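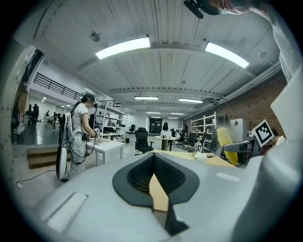

Drundham Working Group on Household and Shop-Floor Machines
Minutes of the meeting held 2020-01-31, Fumcombe meeting room

Present: chair, secretary, the two Drundham engineers, the Phetsri liaison, the laundry and kitchens representative, the stores representative, the safety officer.
Apologies: the Vituvent purchasing lead, who sent written comments.

1. Minutes of the last meeting
Agreed, with one correction. Under item 5, "folding" should read "folding and stacking". The stores representative asked that the difference be kept in mind, as stacking is where the time goes on her side.

2. Matters arising
The lease on the second bench has been signed. The request for better sockets along the brick wall is still with the landlord. The secretary will write again.

3. What the machines can do at present
The engineers reported on the four chores agreed last year: clearing a table, folding towels, restocking a shelf and wiping down a worktop.

Clearing a table is the furthest on. The arm picked up 44 items in the last test run and dropped 2. Both drops were glass. It was slow, and a person doing the same job would have finished well before it. The kitchens representative said slow was acceptable overnight but dropping glass was not, and asked that glass be reported as its own line from now on. Agreed.

Folding towels works if the towel is laid flat first. From a heap it mostly does not. The Phetsri liaison asked whether laying the towel flat was counted as part of the chore. The engineers said it was not counted in the test. The chair asked for it to be counted, as anyone using the machine would have to do it.

Restocking works for boxes of one size on a shelf at bench height. Mixed sizes are poor. The bottom shelf has not been tried.

Wiping down has made no progress. The arm goes over the surface but does not notice what it has missed. The engineers would like to set this one aside until May. The kitchens representative objected, saying it was the chore her staff ask about most. After some discussion it was left on the list, with no target.

4. Recording work
The engineers want more examples of people doing the chores by hand with the hand-held grippers. They have plenty of right-handed work and very little left-handed. They also want people who have not done it before, as the regular staff have become too neat and the machine learns nothing about recovering from a bad grasp.

The safety officer raised cables. She wants them kept off the walkways and tied up at the bench end of each station. She also asked for a limit on how long one person wears the headset. Two people had told her separately that their necks were sore by the afternoon. The engineers thought the headset could be made lighter but not this quarter. A break every hour was agreed in the meantime, to be written on the sheet by the door.

The stores representative asked if her staff could be spared in the mornings only. Agreed.

5. Written comments from Vituvent
The secretary read these out. Vituvent will not consider a purchase for its shop floor until restocking runs for a full shift without anyone stepping in. It would take a slower machine over one that needs watching. It also asked who would clean the gripper fingers, how often, and with what.

The engineers said the full shift was a fair test but some way off. The longest run without help so far is 9 minutes. They had no answer on cleaning and will come back with one.

6. Whether to offer a home trial
The Phetsri liaison proposed a small trial in staff homes, table clearing only. The arguments for were that the benches are tidier than any kitchen and that the problems would show up sooner. The safety officer was against, on the grounds that the arm has no dependable way of telling when a child or a pet is in reach. The laundry and kitchens representative suggested the Fumcombe staff kitchen as a halfway step, after closing, with a person present. There was general support for this. The liaison asked for it to be noted that he still prefers homes.

Decision: staff kitchen trial approved in principle, subject to a written risk assessment.

7. Any other business
The small round table is wanted back by the front office. The engineers asked to keep it until a replacement is found.
The chair reminded everyone that visitors must sign in at both doors.

Actions
Secretary: write to landlord about sockets.
Engineers: report glass separately; count towel laying in the folding test; reply to Vituvent on cleaning.
Safety officer: break times on the door sheet; risk assessment for the staff kitchen.
Stores representative: list of staff free in the mornings, left-handers marked.

Next meeting: date to be circulated by the secretary.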